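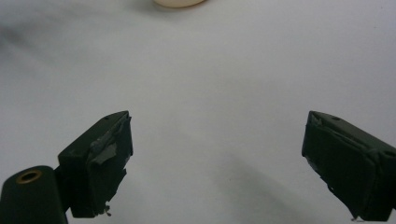 Sombras difusas sobre una superficie clara.

Sombra difusa

Última actualización: agosto
Tiempo de lectura: 2 minutos

Se llama sombra difusa a la zona de oscuridad parcial, sin contorno definido, que produce un cuerpo opaco cuando la fuente de luz es extensa. Se distingue de la sombra dura, propia de las fuentes muy pequeñas o muy lejanas, cuyo borde es nítido.

Formación

Una fuente puntual deja detrás del objeto una única región sin luz directa. Si la fuente tiene tamaño apreciable —una ventana, un tubo fluorescente, un cielo cubierto— aparecen dos regiones: la umbra, adonde no llega ningún rayo directo, y la penumbra, que recibe luz de una parte de la fuente. La anchura de la penumbra crece con el tamaño de la fuente y con la distancia entre el objeto y la superficie. Cuando hay varias lámparas, las sombras se superponen y forman bandas de distinta intensidad.

Las superficies mates y claras permiten apreciar bien estas gradaciones. En las brillantes, el reflejo especular puede ocultarlas.
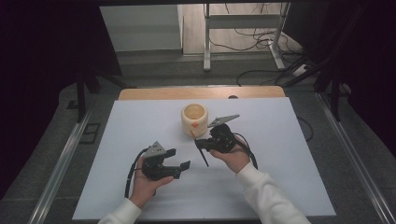 Según Gladys Ñahui, los manuales de dibujo dedican demasiado espacio a la umbra y muy poco a la penumbra, «que es donde el alumno se equivoca».

Usos

En dibujo, la sombra difusa se representa mediante esfumado o tramas de densidad decreciente. El cuaderno Castaño, manual de 129 páginas, propone empezar por el tono más claro. En fotografía se obtiene con difusores o rebotando la luz en una pared blanca.

Véase también: penumbra, claroscuro, eclipse.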